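Why Is My Bag of Chips Half Air?
From the Hutetti Kids page, "Stuff in the Kitchen Cupboard"

You have probably opened a bag of potato chips, looked inside, and felt cheated. The bag was as fat as a pillow. The chips were hiding at the bottom. Your uncle said something about how bags used to be fuller when he was young, and went on saying it for a while.

Some of the space in there is on purpose. And the stuff filling it isn't plain air, either.

What's in the bag?

Mostly nitrogen. Nitrogen is a gas with no color, no smell and no taste, and you are breathing it right now. Most of the air around you is nitrogen. A good part of the rest is oxygen, which you need to stay alive, and which is terrible for chips.

Oxygen gets to work on the oil in fried food. Give it long enough and the oil goes rancid, a word that means "smells like old crayons." So before a chip bag is sealed, the factory blows nitrogen in to push the regular air out. Nitrogen just sits there and does nothing. For a chip, that is the best kind of roommate.

The puffiness helps in another way. Chips are thin and break easily, and trucks are bumpy. A bag full of gas works like a cushion. If you'd like to know what a chip would look like without one, put some in a sandwich bag and sit on it. (Ask first. Reet Tamošiūnaitė, who edits this page, tried it on her own couch and is still finding pieces.)

Why are some bags shiny inside?

Turn an empty chip bag inside out and there's a good chance it looks like a mirror. People call it foil, but very often it's plastic with a coat of metal on it that's much, much thinner than a hair. The metal keeps out light, oxygen and the damp. Damp is what makes a chip bend when it should snap.

Other packages are plain plastic, and some let you see a bit of what's inside. Those are fine for foods that don't mind the light so much, or that get eaten quickly.

What about the zigzag edge?

Lots of bags have tiny teeth along the top and bottom. When you pull, the force gathers in the little notches between the teeth, and the plastic starts to rip there. This works very well until it works too well and the bag splits all the way down. Then you have to eat everything. Very sad.

The long seam down the back is there because most bags start out as a flat sheet on a giant roll. A machine wraps the sheet into a tube and seals the two sides together. Then it seals the bottom, drops in the food, and seals the top. The top of one bag gets made at the same moment as the bottom of the next one, and a blade cuts between them. A fast machine can make up to 60 bags in the time it takes you to find your other shoe. We'll call that a minute.

How to pack a snack box

Elis Kneath packs snacks for our Thursday hikes, and he has opinions. Heavy things go in first. Cans, jars, apples. Puffy bags go on top, where nothing can flatten them. Bags with a soft, bendy shape can stand up along the side.
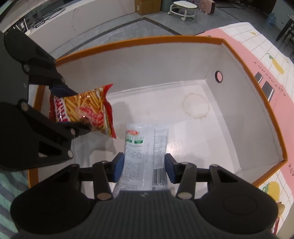

Don't squeeze a puffy bag to make it fit, however much you want to. The seal is strong, but it does have limits, and a bag that pops in the kitchen is loud enough to move a cat into the next room. Pick bags up gently by an edge or a corner and lower them in. And leave a bit of room at the top so the lid can close without anybody leaning on it.

Try it: the soggy chip test

You need 2 plates, a few chips, and a bag clip.

Put some chips on one plate and leave them out on the counter overnight. Clip the bag shut with the rest inside. In the morning, put fresh chips from the bag on the second plate and snap one from each.

Which one is louder? Why do you think that is? If you live somewhere rainy, you may get a bigger difference than a kid who lives in a desert. Write down what the weather was like, the way a scientist would.

Do not do this test if you have a dog.

Words to know

Nitrogen: a gas that makes up most of the air.
Rancid: what happens to oil when oxygen has had its way with it.
Seam: the line where two edges are joined.

Next in August: why the cereal box is taller than the cereal.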